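Wanted: paid testers for Bestow, a kitchen simulation kit for robot arms (remote, starts June) 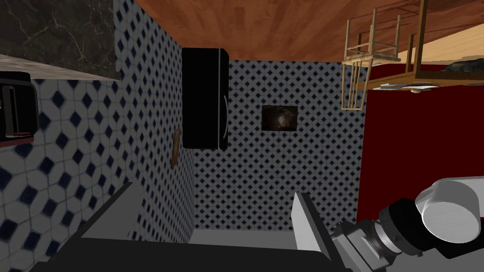 Who we are

Rollunia. Small team, we make simulation software for people who program arms. Bestow is our newest kit: a set of rendered kitchens, an arm with a gripper, and a task editor so you can run pick-and-place jobs at home before you ever go near hardware. It's on offer to a handful of labs already. Wider release is next and we need outside eyes on it first, people who will break it and write down how.

What you'd be doing

Running tasks in our kitchens. Opening the fridge, moving stuff from counter to table, that sort of thing. You drive the arm yourself for the first part (keyboard or gamepad, either is fine), then you load your own policy or one of ours and watch it go. After each session you fill in a short form.

Things we especially want reported:

Wrist camera views. Orientation, clipping, anything up close to the gripper that hides what you need to see. The kitchen can come up inverted in the wrist view, with the floor along the top and the chairs upside down. Tell us if you could still work from that or if you lost track of where the arm was.

Textures. We have some busy ones, the white tile with the navy diamonds for one. If your detector gets confused by a wall pattern we want the log.

Dark things on dark things. Black fridge, black appliance, dark marble. Known to be hard. Tell us how hard.

Grasps that slide, fingers going through handles, objects that fly off for no reason.

The task editor. Menus are a mess right now, we know, but say which part slowed you down.

Time and pay

3 weeks, part time. 17 sessions total, you pick the hours, but please no more than two sessions a day because the notes get worse when people rush. Pay is $1688 for the full set, half when you pass the midpoint and half at the end. If you drop out early you get paid for sessions done. No unpaid trial.

You also keep the Bestow license after, full version, not the student one.

Who should apply

You've written code for an arm before, real or simulated. Class project counts. You're comfortable in Python and can install things from a terminal without a walkthru. You write clear notes in English. Spelling doesn't matter, look at ours.

Nice to have: you've used another simulator and can compare. You've worked with wrist cameras. You've shopped for a kit like this and have opinions on what it should cost.

Not needed: a degree, a robot, a resume longer than a page.

We have 7 spots. A couple of those are for people who are fairly new to this, so don't skip it if you only have one project behind you. Just say so in the email.

What you need at home

A desktop or laptop with a dedicated graphics card. Linux prefered, Windows works but setup takes longer. Stable internet for uploading logs. Gamepad optional, we don't ship one.

If your not sure about the card, send us the model and we'll check.

Small print

Testers are contractors, paid by bank transfer through Paulauskas, who handle our payroll. Must be 18 or over. You'll sign a short NDA that covers the unreleased kitchens only. You're free to post about the rest, good or bad, and we won't ask to read it first. If you work for a company that sells a competing kit please tell us up front.

Session recordings capture the simulator window and your inputs. No webcam, no mic. Logs are kept until the release ships and then deleted unless you tick the box that says otherwise.

How to apply

Use the contact form on the Rollunia site, subject line BESTOW TESTER. Include:

A few lines on what you've built or programmed
Your machine specs
Your time zone and which hours you can usually work
A link to code or a clip if you have one, rough is fine

No cover letter. We answer everybody, yes or no, before the end of the month you apply in. First group gets install files at the start of June, kickoff call is 10 a.m. Eastern, recorded if you can't make it.

Applied for our Wavetti test round last year? You can apply again, just mention it and skip the specs unless you changed machines.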